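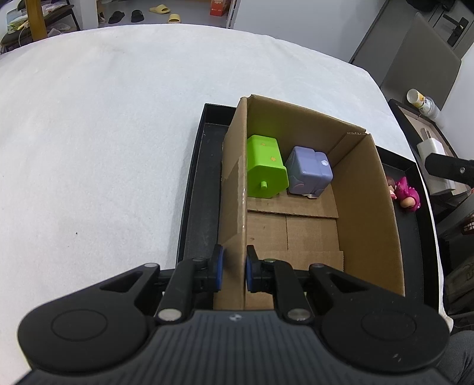 おもちゃを箱に戻すとき、大きいものと小さいものはどっちが先?
大きいものが先。箱の奥の壁に寄せて置いて、手前の空いたところに小さいものを入れる。逆にすると小さいのが下に埋もれて、次に出すとき全部ひっくり返すことになる。

作業ノート 2025年11月11日
おもちゃの仕分けと箱詰め

今日はずっと箱とトレイのあいだを行ったり来たりしていた。先にノートの置き場所を書いておくと、Stelta の棚の二段目、青い背表紙のやつの隣です(前回わたしが別の棚に入れてしまって、Dennis Muli さんに探させてしまった。ごめんなさい!)。

やることは単純で、Nyamweya の貸し出しに回すおもちゃを、箱に入れるものとトレイに残すものに分けるだけ。単純なんだけど、やり始めるとけっこう迷う。「おもちゃ」とひと口に言っても、角ばったもの、寝かせると転がるもの、とげとげがあって隣に引っかかるもの、といろいろで、形で分けるのか大きさで分けるのか、色で分けるのか、最初に決めておかないと途中で自分のルールがぶれる。6月にやったときは色で分けて失敗した。同じ色のものが集まるときれいなんだけど、重いのと軽いのが一緒になって、運んだら箱の中で全部片側に寄っていた。

というわけで今回は大きさ優先。かさばるものは段ボール、人形や動物みたいな小さいのはトレイ。トレイは縁が立っているので、小さいものが転がっても外に出ていかないのがいい。台に直接並べると、布の上でも意外と動くんですよね、とくに背中にとげのある恐竜。横倒しにしておくのがいちばん落ち着く。

段ボールは前にも使った箱をそのまま使っている。角のところが破れて中の波々が見えているし、縁もだいぶくたびれてきた。テープを貼ってあるところはまだしっかりしている。軽いものしか入れないからあと何回かはもつと思うけど、Hirkosside まで送る分には使わないこと。送る分は新しい箱で、底を十字にテープ留めする。これは自分へのメモ。番号は 1611 の続きで。

底のフラップの話。箱の底でフラップが浮いていると、上に置いたものが傾く。気になる人は先に手で押さえて平らにしてから入れてください。わたしはいつも忘れて、入れてから直そうとして、結局ぜんぶ出すはめになる。今日も一回やった。学ばない。

もうひとつ、迷ったもの。充電器です。おもちゃと同じところに出てくると、つい一緒に片づけたくなるけど、これはおもちゃの箱には入れない。差し込みの金具が出ているので、ほかのものに当たると傷がつくし、小さい子が使う箱に混ざるのはよくない。小さいチャック袋に入れて、袋に「充電器」と書いて、電気ものの引き出しへ。袋は 70 枚入りのをあけたところなので、遠慮なく使ってください。ケチって輪ゴムで留めるのはなし!
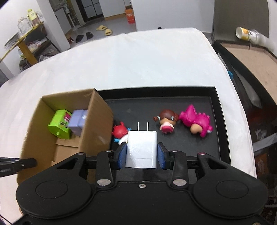 で、箱のほうに話を戻すと、大きいものは奥の壁に立てかけるように入れるのが結局いちばんおさまりがいい。黄緑のと薄紫のは、隣どうしにしておくと互いに支えになる。ぴったり詰めようとして押し込むと、ラベルの角がめくれてくるので、ほどほどで。ラベルがきれいなうちは中身の見分けがつくけど、はがれたらもう見た目で覚えるしかなくなる。

人形は顔を上にして置いてやりたい気持ちがあるんだけど、髪のおだんごが後ろに出っぱっていると、仰向けだと頭が浮いてぐらぐらする。うつ伏せのほうが安定する。ちょっとかわいそうに見えるけど、まあ、許してほしい。Dennis さんは「そこは顔を上にしてあげてよ」派なので、ここは話し合いが必要かもしれない(笑)。頭の下に布の切れ端を敷くという案が出たので、次に試す。

赤いとげとげのやつは、入れるときより出すときが問題。とげが服の飾りに引っかかることがある。人形とは少し離して置く、くらいでいいと思う。間に恐竜を入れるという手もあるけど、あっちもとげがあるのでたぶん余計に面倒になる。

台のことも少し。白いシーツは明るくて小さいものを見つけやすいので気に入っている。ベッドの上は高さもわりと楽。ただ、シーツにしわがあるとトレイが傾くから、始める前に手で伸ばしておくこと。端のほうに物を置くと落ちるので、トレイと箱はなるべく内側に。飲みものも近くに置かない。これは前に一度、わたしがこぼしたので強く言えないんだけど、書いておく。

貸し出し票は Zukendale の様式を使う。今のところ票は 13 番まで書いた。備考欄が狭くて「とげあり」と書くともういっぱいになるので、裏に続きを書いてもらって大丈夫です。色の名前は人によって違うから(黄緑と緑、紫と薄紫でもう何度かすれ違っている)、なるべく形もひとこと添えてほしい。「黄緑・樽みたいな形」とか、そのくらいの雑さで通じる。

残っていること。
・電気ものの引き出しに仕切りを入れる
・送る分の新しい箱を出しておく(32 センチのやつ)
・布の切れ端をさがす
・貸し出し票の 14 番から先
・フラップを先に押さえる。先に!

Dennis さんへ:チャック袋は机の右の引き出しに移しました。ペンも一緒に入れてあるので、使ったら戻しておいてください。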